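**To:** surar-shop list
**Date:** 2021-10-27
**Subject:** Re: clearing the floor at Surar before the resurfacing

Quick one between two other things, sorry for the fragments. Earlier mail first so people who joined since May can follow.

> Hi all,
>
> The floor people want everything up off the floor in the back room. Everything. That means the wooden blocks, the Hellisitz stools, the odd boxes under the bench, and whatever has ended up beside the yellow frame.
>
> Three questions:
>
> 1. Which blocks do we keep? I have 11 on the old list, no idea if it's still right.
> 2. Do we still want the white U rods or can they go back to El Sherbiny with the other returns?
> 3. Who has the key to the Bronora unit? We've got 600 a month going on that place and I don't think anything has gone in there since spring.
>
> Please answer on the list and not to me, I lose things.

OK, answers as far as I have them.

**Blocks.** Keep the brown ones, they're good hardwood and they don't rock. Anything split goes in the burn bin. I wouldn't trust the number on the old list, it was copied from an older one. Whoever does the lifting can count as they go and write it on the shelf. Please no stacking higher than the bench, we had one come down on a foot already.

**Rods.** I'd keep them. El Sherbiny charges 78 for a return pickup no matter how small the box is, so sending back a handful of bent rod is silly. What I mean by U rod, for anyone who thinks it's the straight stuff: thin, white, glossy, two arms and a round bend at the bottom. There's one just above the yellow rail, with a wooden block over to the right on the gray floor. Marks and streaks on that floor too, so you get an idea of what they'll be sanding. 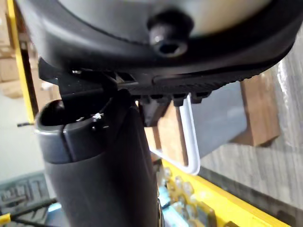

One reply I got off list said the rods should go regardless, that they roll under everything and get stepped on, and that if we are paying for a pickup we may as well fill the box with the broken Hellisitz feet and the leftover brackets too and be done with it. Fair point about the box. If someone can tell me before the weekend how many stool feet we have, I'll change my vote. Otherwise they go in the tall tub with the lid, labeled please, and the tub goes on the shelf.

**Bronora key.** It was on the hook by the sink, then it wasn't. There is a second one in the petty cash tin, green tag. Sign it out. I'd be happy to drop the unit at the end of the lease but thats a different thread, let's not do it in this one.

**Stools.** Missed these in the first mail's questions but they'll take up the most room. They nest if you turn every other one around. Put a blanket between the top one and the wall. Last time we scraped the paint and I had to hear about it for weeks.

**The yellow frame.** Stays where it is. I've asked the floor people and they will work up to it and around it. So don't unbolt anything, just get the loose stuff away from it. Sweep under the rail while you're there, the little black pins and screws collect in the corner and then the vacuum finds them.

Rough order for the day:

- stools out first, into the hallway, leave the fire door clear
- blocks up on the shelves, heavy ones low
- rods and small bits in tubs with lids
- sweep, then mop, then nobody walks on it

We start at 10. Bring gloves, the ones in the drawer are all left hands. I'll do coffee. Can someone else bring tape, the wide kind, we're down to the cardboard on the last roll.

Got to run, will read replies tonite. If you can't come just say so on the list, so we know how many hands we've got for the stools.

--
surar-shop mailing list
Please trim quotes when replying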